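Stingate Household Inventory Lists, version 2

Contents
What the data covers
Files
Fields
How the lists were made
Known problems
Suggested uses
Storage and labels
License and citation
Changes

What the data covers
Stingate is a set of household inventory lists typed up from paper originals. The lists were written when a house changed hands or when its contents were divided among relatives. They name furniture, tools, linens, kitchen goods and, in some cases, livestock and stored food. The set holds 249 lists with 2789 line items in total.

The paper originals are kept in the Soduvstead town archive. Most are in English. A few have headings or side notes in German, which were typed as written and not translated.

Files
lists.csv has one row per inventory list.
items.csv has one row per line item, linked to lists.csv by list_id.
terms.csv is a word list of 366 old or local names for household goods, each with a short modern gloss.
notes.txt holds remarks by the typists, in list order.

All files are UTF-8 with a header row, except notes.txt, which has no header. Fields are separated by commas and text fields are in double quotes. Line endings are Unix style. Older copies of Excel may show the accented letters wrong if you open the files by double-clicking. Use the import menu and pick UTF-8.

Fields
list_id: text, starts with S and is followed by four digits.
room: the room heading as written. Blank if the list has no room headings.
item_raw: the line as it stands on the paper, with the original spelling.
item_norm: the same item in modern spelling.
quantity: whole number. Blank if the writer used a word such as "sundry" or "a lot of".
value_raw: the value as written, with its unit.
legible: yes, partly or no.

Values were not converted to modern money. Several lists mix units in the same column, and the total at the foot of the page doesn't always match the lines over it. Totals were typed as they stand and go in lists.csv under total_raw.

How the lists were made
Each list was typed twice by different people. The two versions were compared line by line with the Haddad script, which is in the tools folder. Where they differed, a third person checked the paper and picked a reading. If no reading could be settled on, the word was entered as [?] and legible was set to partly.

Spelling in item_norm follows terms.csv. If a term isn't in that file, the raw spelling was carried over unchanged.

Known problems
Room headings are uneven. "Back room", "back kitchen" and "scullery" may all be the same place, and we did not merge them.
Pairs are counted as 1 in some lists and as 2 in others. Check item_raw before adding up sheets, candlesticks or andirons.
List S0117 is missing its second page.
Items that were crossed out on the paper are left out of items.csv but are mentioned in notes.txt.

Suggested uses
The set works well for spelling studies, for teaching people to read old lists, and for comparing what was kept in which room. It should not be used to estimate the wealth of the town. Poorer households rarely had a list made at all.

Storage and labels

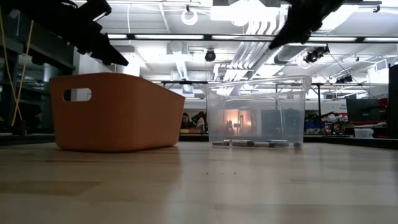

The paper originals are in archive boxes under the Lornitz shelf marks, and the mark for each list is in lists.csv under shelf_mark. One box can hold lists from several houses, so ask for the list by its full mark and not by the box number. Folded sheets were flattened before typing. Their old fold order is given in notes.txt.

License and citation
The typed text and the word list are released under CC BY 4.0. Please cite as: Stingate Household Inventory Lists, version 2, Soduvstead. If you correct a reading, send us the list_id, the line and your reading.

Changes
Version 2, Wednesday, October 5, 2022: added terms.csv, split items out of lists.csv, fixed the shelf marks that had lost their leading zeros.
Version 1: first release, single file.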